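Besow desktop arm and pantry kit: two weeks on my table

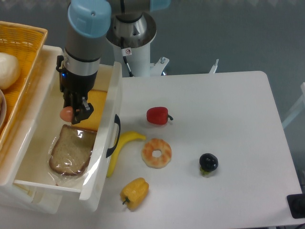
Jastdale, 15 September 2024

So I finally caved and bought the Besow, plus the Sauerland pantry kit that goes with it (toy food, mostly, and I have far more fun with it than a grown adult should). The job I've set it is dead simple: pick things up off the table or out of the drawer and put them where I ask. Peppers, banana, donut, the wrapped slice of bread, that small peach-coloured thing it's got hold of over the open drawer. Tidying up, basically, which I'd love to hand over for good.

Setup took me an arvo. The arm bolts down nicely and the manual is decent until you get to calibration, where it goes a bit vague and I ended up on the Brullell forum reading other people's complaints. Worth doing properly though! My first go was sloppy and it kept closing on thin air next to the banana.

Once it's dialled in, the two-fingered gripper is lovely on small round stuff. I ran 100 picks with the smooth, roundish pieces and it fumbled 6, and I reckon a couple of those were me bumping the table. Wrapped bread is another story – the plastic crinkles, the fingers slide, and I had 14 misses before I gave up and turned the grip force up. Much better after that, but you do have to remember to turn it back down.

Colour's been fine on my white tabletop. The dark purple veg gave it some grief in the evenings until I moved a lamp closer.

Gripes: the power lead is too short, the app logs you out whenever it feels like it, and the fan has a whine I can hear from the next room. I'd also like a proper pause button on the arm itself. There's an update promised for October that's meant to sort the app.

Would I buy it again? Yeah, I would, though I'd wait for a sale on the pantry kit. Four stars from me, and I'll bump it up if the update fixes the logouts.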